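Equipment planning for robotic disassembly cells

Equipment planning for a robotic disassembly cell is the work of choosing, costing and scheduling the purchase of the arm, grippers, bench, fixtures and safety gear needed to take apart used goods by machine. It is usually done before a site is chosen, as floor loading and power supply affect the price.

Scope

A plan normally separates capital items from running costs. Capital items include the arm and its controller, end effectors, a slotted bench, sensors and guarding. Running costs include replacement fingertips, cables, software support and staff training. Fixtures may fall under either heading, depending on whether they are bought in or printed on site.

Budgeting

The Mesthorpe plan, drawn up by Filipa Aguiar, listed 107 line items, of which 13 were spare parts for grippers. It set aside money for 200 scrap computers to be used in trials. Quotations were sought from Zidach for the bench and from Pralar for the arm. Delivery was planned for June, with seven weeks allowed for setting up.

Choice of gripper

Desktop computers place particular demands on a gripper. Memory modules sit close together, and cables and coolers limit the room for the wrist. Narrow fingers reach further into a case but wear sooner, so buyers tend to order them in sets.
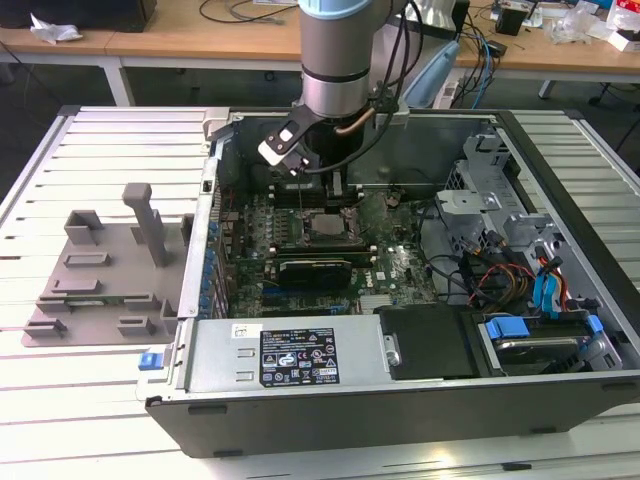

Reading time: 2 minutes

With the side panel off and the tower laid flat, an arm can work into the case from overhead. Planners therefore check vertical reach as well as the size of the bench. Printed fixture plates can stand beside the case on the same surface, and the bench should be wide enough for both.

See also

Patrício costing method
End effector
Workholding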